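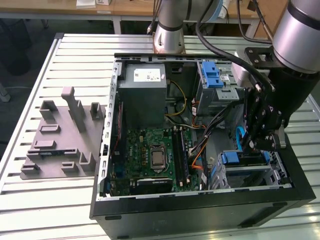

How many demonstrations does a robot need before it can learn a task? More than you want to record and fewer than the first paper you read will suggest, provided they differ from one another in ways that matter.

Notes for Unit 2: Collecting demonstrations
Revised May 2, 2020

Last year's class collected 1456 episodes for the Gellano assignment. It sounded like plenty. Then we trained on them and found that the arm had learned, with great confidence, to reach for the spot where the part usually was. Move the part a hand's width and it closed its fingers on air, looking pleased with itself. We kept 900 episodes after cleanup and got a better policy out of the smaller set, a result that annoyed everyone who had stayed late to record the rest.

What counts as an episode
An episode starts with the arm at its home pose and ends when the operator presses the pedal. Everything in between is kept, including your hesitations. The learner can't tell a thoughtful pause from a useful action, so if you stop over a drive bracket to think about dinner, you are teaching it to stop over drive brackets.

Vary these on purpose
Where the computer case sits on the table, and at what angle.
Which drive bay you go to first.
How the cables lie. Tidy cables are a kindness the real world rarely extends.
The operator. Each of you has a style, and some of you have a tic.

Leave these alone
Camera mounts, exposure, table height, gripper force limit. If you bump a camera, say so in the log. The Padilla group didn't, and spent most of October debugging a network that was fine.

Failures
Keep them and label them. A grasp that slips and is tried again is worth having – the learner needs to see what recovery looks like. A grasp that slips, followed by a long sulk, is not. Mark it "abandon" and reset.

Labels
Use the Witlow sheet, one row per episode. Allowed outcomes are success, recovered, fail and abandon. "Sort of" is not an outcome, though I have now seen it in two languages.

For the lab session
Each pair records up to 20 episodes, swapping operators halfway. Task: reach into the open tower, grasp a blue drive bracket by its tab, return home. Pulling the drive comes in the next unit. Replay your first episode before recording the second – a surprising number of people save an empty file all afternoon.

Upload to the Zidell folder under your pair number. Reading for next time: the chapter on distribution shift, up to the proofs.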